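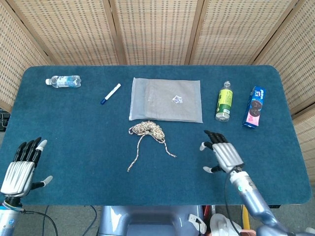
5. Arbeitsplatz einrichten und erster Greiftest

Jetzt wird es richtig spannend: Der Oberkörper steht, beide Arme sind verkabelt, und zum ersten Mal dürfen die Hände über den Tisch. Für diesen Abschnitt müssen die Schritte aus Kapitel 4 (Nullstellung der Finger) abgeschlossen sein. Wer den Zarneo-Controller mit der alten Firmware vom September betreibt, spielt bitte vorher das Update ein, sonst fehlt der Menüpunkt »Tischhöhe«.

5.1 Tisch und Hintergrund

1. Tisch mittig vor den Torso schieben. Filz als Auflage hat sich in unserer Werkstatt in Itville wunderbar bewährt - flache Gegenstände rutschen kaum weg, und die Fingerspitzen werden geschont.
2. Zwischen Tischkante und Torso 12 cm Luft lassen.
3. Hinter dem Tisch einen Paravent oder ein einfarbiges Tuch aufstellen. Die Kopfkamera erkennt die Gegenstände damit deutlich zuverlässiger als vor einem vollen Werkzeugregal!

5.2 Kabel und Stromversorgung

4. Kabel an beiden Unterarmen so führen, dass sie bei voller Streckung noch locker hängen.
5. Netzteil anschließen und 12 V am Ausgang nachmessen, erst danach den Controller einstecken.
6. Not-Aus griffbereit legen und einmal auslösen.

ACHTUNG: Niemals zwischen Hand und Tisch greifen, solange die Arme bestromt sind. Auch im Haltemodus können die Finger ruckartig schließen.

5.3 Gegenstände auslegen

7. Die Sachen mit Abstand in die hintere Tischhälfte legen, die vordere bleibt für die Hände frei. Eine gute Mischung besteht aus harten, weichen und biegsamen Dingen: Flasche stehend, Flasche liegend, Stift, Kekspackung, Plastikbeutel, ein Stück Seil.
8. Das Seil locker zusammenlegen, die beiden Enden zeigen nach vorn zum Roboter.
9. Flaschen vor dem Auslegen fest zuschrauben.

Hinweis: Der flache Beutel ist die schwerste Übung von allen. Fangt mit der stehenden Flasche an und hebt euch Beutel und Seil für später auf, es macht so viel mehr Spaß!

5.4 Erster Griff

10. Im Menü »Bereitschaft« wählen. Beide Hände sollen mit geöffneten Fingern über dem Tisch stehen bleiben.
11. Griffkraft auf Stufe 2 stellen und eine Hand auswählen. Die andere bleibt in Bereitschaft.
12. »Greifen« starten und den Finger am Not-Aus lassen.

Zittert eine Hand in der Bereitschaft, ist meist die Dämpfung zu niedrig. Der Wert 1,000 (im Menü mit Punkt statt Komma) ist ein guter Ausgangspunkt. Bleibt das Zittern bestehen, die Schrauben am Handgelenk nachziehen und die Nullstellung wiederholen.

Stand: 29. Juni. Die Greifprofile der Gruppe aus Villanueva liegen im Projektordner unter »profile/hand«.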